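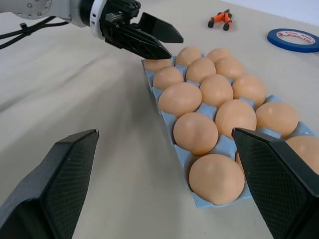
Pandville, 30 de octubre de 2023

Foro > Cocina y despensa > Huevos fuera de la nevera

marga_corral
Compro los huevos en bandeja azul de pulpa, morenos, y los dejo en la mesa hasta que los gasto. Mi cuñada dice que tienen que ir a la nevera el mismo día. ¿Cómo lo hacéis? La cocina está a unos 20 grados casi todo el año.

tresfogones
A la nevera en cuanto llego a casa. En la tienda están fuera para que no suden con los cambios de temperatura, pero en casa ya no los vas a sacar y meter.

perolo9
Yo fuera, en la despensa, desde siempre. Eso sí, sin lavar y con la punta hacia abajo.

tresfogones
perolo9, en mayo todavía, pero en agosto no me los comería.

perolo9
En agosto compro menos.

lacazuela
La bandeja de pulpa está bien para tenerlos en la mesa, pero en mi nevera coge humedad y se ablanda. Los paso a una de plástico de Verstraete, me costó 9 euros. La pega es que ocupa media balda.

marga_corral
¿Y cabe en una nevera estrecha? La mía es una Protgate de 139 litros.

lacazuela
Muy justa. Mídela antes, la mía tiene 40 cm de largo.

tresfogones
Pues recorta el cartón y ponlo en dos trozos. Lo que no haría es usar la puerta, se mueven cada vez que abres.

perolo9
En la puerta los tiene media España y no pasa nada.

marga_corral
Voy a probar con lo de recortar la bandeja. Lo de la puerta lo dejo para la leche.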